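Dresumen Newsletter, 10 February 2019

On trial: the Trekik kitchen pack from Camenzind

Several readers asked us in November if we could look at the new kitchen pack for Trekik, the simulator from Camenzind. We have now worked with it for 30 days, on our own computers and with our own arm model, and we can give a first opinion. We paid for the licence ourselves, at the normal price.

For those who do not know Trekik: it is a program in which you can let a robot arm pick up, carry and put down things before you try the same task on a real machine. The basic version comes with a table, some blocks and a shelf. The kitchen pack adds rooms with cupboards, counters and sinks, and a library of 102 objects such as plates, bowls, cans and small pieces of food. You may change the colours and the surfaces, and you may place the objects by hand or let the program spread them for you.

Installing it took us one morning. The instructions are correct but short, and one step is missing: after you copy the object library you must start the program again, otherwise the cupboards open but the drawers do not. We wrote to Camenzind about this and they promised to add a line. The answer came the next day and was friendly.

The best part of the pack is, in our opinion, the sinks. A table is an easy place for a robot, because the hand can come from every side. A sink has walls, and a tap which is always standing where the arm wants to pass. In our first tests the planner brought the hand down nicely and then hit the rim with the wrist. This was useful for us to see, and it did not cost us a wrist. After we lowered the speed and gave the planner a higher starting point, it became much better. From 40 tries at putting a small object on a plate inside the basin, 30 ended well. The other ones ended mostly with the object beside the plate, and a few with the arm stopped against the tap.

We are less happy with the contact between soft objects and the fingers. Everything in the library behaves like something hard. A sponge does not give way, and a piece of bread can be squeezed with full force without any result. If your work is about hard things, you will not notice. If you want to handle food, you should wait for the next version or add your own objects, which is possible but needs patience.

Water is also not included. You can have a sink, a tap and dirty plates, but you cannot wash anything. Camenzind writes this clearly in the product text, so we do not complain, but we heard from one reader who had expected it.

The speed is good. On our older computer, with the pictures switched off, we could leave 500 tries running during the night and they were finished in the morning. With the pictures on it is much slower, and we recommend switching them on only when you want to check what the hand is doing. For this the view from above is the most practical, although the hand itself can hide the thing it is holding.

Compared with the household set from Sulten, which we tried last year, the Trekik pack has fewer rooms but the objects are better made. Sulten's bowls had the bad habit of sliding slowly over the counter when no one touched them. We did not see this in Trekik. On the other side, Sulten lets you connect two arms without an extra licence, and with Trekik you have to pay for the second one.

Who should buy it? For a school or a small workshop with one arm, we think it is a good choice. For a company that already has its own scenes, the object library alone is perhaps not enough reason. Camenzind offers a trial licence, and we advise you to ask for it first and to test your own arm model, as the ready models in the pack are only few.

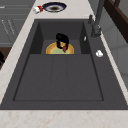

TOOLS AND SOFTWARE / SIMULATION

Trekik kitchen pack: the gripper with a small red object over the plate at the far end of the basin. The marble of the counter is one of the surfaces you can change.

Our settings file for the sink task is free for all readers. Please write to the Dresumen office and mention which arm you use, so that we can send the right version.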